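When Robots Come to Work, What Do the People Do?

Have you ever dropped a box of tiny things on the floor and had to pick up every single one? Now imagine doing that all day, as your job! At a workshop called Kustell, people used to do something a lot like it. They pack kits for schools and offices: little bags of clips, pins, tacks and rubber bands. Each bag has to hold exactly the right things, or somebody opens it and finds a piece missing.

For a long time, every bag was filled by hand. Then the workshop got its first robot arms, and the workday changed quite a lot.

What is automation?

Automation is a long word for a simple idea: letting a machine do a job, or part of a job, by itself. A dishwasher is automation. So is a door that slides open when you walk up to it. At Kustell there are now four robot arms, and the workers gave two of them names, Trorkolum and Zeden. (Trorkolum is the slow one, and it's everybody's favorite!)

What do the robots do?

They do the parts that are the same every time. Fold the bag open, drop in the clips, seal the top, slide it down the line. A robot arm can do this for hours without getting sore fingers or thinking about lunch. Some 60 bags go down the line in the time it takes you to eat a sandwich.

What do the people do now?

Lots! Hendrik Lambrechts packed bags at the same table for eight years. These days he is a robot trainer. He walks from arm to arm, listens for funny noises, and works out why a bag came out wrong. He had to take classes first, and he says the math was harder than he expected. He also misses chatting with the people who sat next to him, because the tables are farther apart now.

Not everyone wanted a new job like that, and that matters too. One worker, Geerts, liked packing and was worried when the arms arrived. She now checks the finished kits and packs the special orders, the odd ones that are different every time. When a workplace brings in robots, it's important to ask the people who work there what they think, and to give them time to learn.

Why are small things so hard?

Picking something up feels easy to you, but a robot has to be taught how hard to squeeze, how low to reach and which way to tilt. Your fingers do all that without being told. A robot's fingers are often just stiff blocks that open and close, so tiny things slip away or get pushed along the table. Take the red pushpin, lying on its side with its metal point sticking out. The jaws have to come down almost to the tabletop to get near something that small, and then they need to close on the round head or the skinny pin. Which one would you choose?

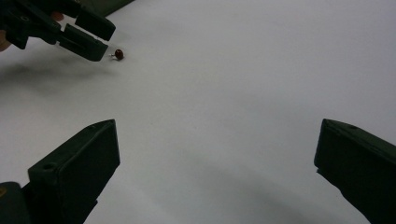

Teaching a robot takes a lot of tries, and the people who are best at it are often the ones who used to do the job by hand. Hendrik knows how a clip likes to roll and which tacks stick together. The next thing the workshop wants to teach its arms is sorting mixed pins, and in June the trainers will start on that.

Try it yourself! Put on a pair of thick mittens and pick up one paper clip from a table. Then try it with two spoons instead of your fingers.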